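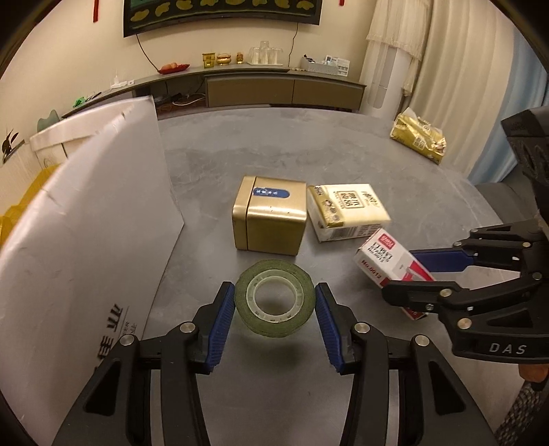 Workshop and Household Tips
Home | Kitchen | Storage | Workshop | Equipment Planning | Contact

Planning a Purchase of Hand-Held Grippers for Tabletop Work

Last updated: September

This page is intended for households and small workshops that are preparing to buy hand-held grippers for recording everyday tabletop tasks. It should be read before a quotation is requested. Questions on individual orders may be sent to Qianru Ding, who maintains the equipment list.

Begin with the objects, and leave the catalog until later. Write down what will be picked up during an ordinary session and measure the widest item across its narrowest graspable side. A roll of tape, a staple box and a pack of tissues place quite different demands on a pair of jaws. Tape is firm and round. Tissue packs give way under light pressure, and their wrapping creases. Compare each measurement with the stated opening of the gripper and allow a margin for approach.

Decide early whether one gripper or two will be needed. Many tidying tasks can be done with a single unit, but passing an item across the table or holding a box while it is opened calls for a pair. Two units should be ordered together so that the pads and linkages match. Lihua Bai advises against mixing generations within a pair – spare parts are seldom interchangeable.

Finger pads are consumable items and should be budgeted as such. Ribbed and smooth pads are priced separately by most suppliers. Our current allowance is 2 spare sets per gripper, kept in a labeled tin with the pivot pins and a small screwdriver. Inspect the pads at the end of each working week and replace any that have hardened or begun to lift at the corners.

The table deserves a line in the plan. A large, stable surface that can be reached from at least two sides is preferred. Existing furniture is usually adequate, and the money is better spent on lighting. Wipe down polished tops before work begins. Move cups and drinking glasses to a side cabinet.

Sample allowances for a first year, in dollars:
Replacement pads and pins: 196
Table lighting: 60
Household items for handling: 40

The cost of the grippers is entered separately, from the written quotation. Quotations from Dileo and Lendport should be compared on the same terms, including shipping, return postage and the length of the repair period. Ask whether a loan unit is supplied during repairs. Jinlong Liang keeps a blank comparison sheet for this purpose.

Store each gripper with its jaws open and nothing resting on the linkages. Record the serial number and the date of delivery on the inside of the storage lid. Requests for additional units must be received by Chunhua Yu before the September order is placed.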